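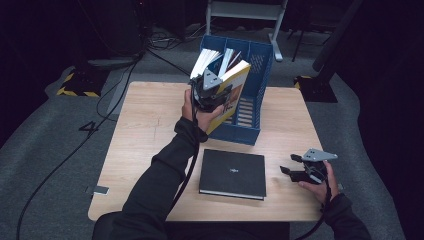 Re: Remortgaging the Premesdale building

Posted by Harpreet Lemieux, January, 9.40 pm
4 replies | 2 shares
Search this list Go Advanced

Hello all,

Sorry it's taken me a while to get back on this, I've had Arsenault on the phone most of the week. Wycliffe wrote:

> I've read the Arsenault letter twice and I still can't see what we
> gain. We pay off the old loan, fine, but then we've got a bigger one
> for longer. Why not leave it alone until the fix runs out and use
> what's in the reserve for the roof?
>
> Wycliffe Waweru

I had the same feeling when the letter first landed! The trouble is the reserve. We've got almost 300 thousand in there, which sounds lovely until you see Everett's spreadsheet and what he has pencilled in for the roof, the lift and the back drains. Use it all on the roof and we'd be asking every flat for a top-up the first time the lift plays up. Diane has been through one of those at her last place and says never again.

So the idea is to pay off the old Tretex loan, borrow another 50 thousand on top, and put that towards the roof so the reserve isn't stripped bare. The new loan would be fixed for six years, and the monthly payment for the building goes up a bit, though less than I'd feared (I'd braced myself).

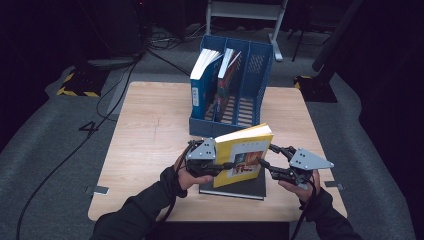 Do we have to pay Tretex a penalty for leaving early?

Only if we finish before the fixed period ends in the spring. Arsenault are happy to hold their offer until then, so we'd complete the week after and pay just the ordinary closing fee.

The bit I'm less keen on is the valuation. Arsenault want their own person round, at our expense, and they won't accept the one Nikeck did for the insurance. I asked twice, quite nicely the second time. Solange thinks we should push them to knock it off the arrangement fee and I agree with her, so I've written back saying so and I'm waiting to hear.
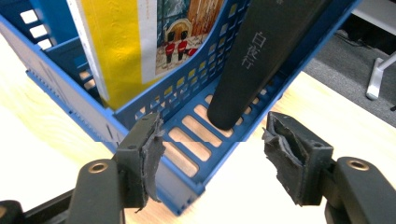
If they say no, I'd still be inclined to go ahead, but I'd want to see what another lender would do first. Everett has a name at a smaller building society and is going to ring them. It may come to nothing (they didn't want blocks with a shop underneath last time), but it's one phone call.

Wycliffe, does that help at all? Happy to go over the figures with you, I'm in most evenings after 7. Everyone else, please don't sign the consent form yet, even if you've had it through the post. The term on page two is wrong and they're sending a fresh one.

Harpreet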